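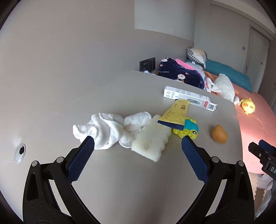

A light gray tabletop with a round cable grommet.

Votoswood opens Sauerland repair counter for office furniture

SAUERLAND, October 22, 2026 — Votoswood has opened a repair counter for used desks, chairs and shelving at its Sauerland warehouse. Customers can bring in pieces from any maker, including those bought elsewhere.

The counter has 6 work stations and stocks 700 spare parts, among them hinges, casters, drawer runners and grommet rings. A basic check costs $60, which is taken off the bill if the customer goes ahead with the repair.

"People were calling us in June asking for one missing foot or a single drawer lock," said Imtiaz Barua, who manages the warehouse. "We had the parts on the shelf and no simple way to sell them."

Tabletops with light scratches can be refinished on site. Deep damage is sent to Skometari, which handles the larger surface work and returns pieces within two weeks. 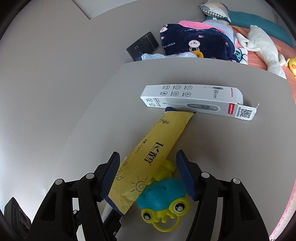 Hours and booking

The counter is open Monday through Friday, 9 a.m. to 4 p.m. Small parts can be bought without an appointment. Orders of more than 200 pieces need a written quote, and delivery is arranged through Floltine.

Media contact: Imtiaz Barua, Votoswood, Sauerland warehouse office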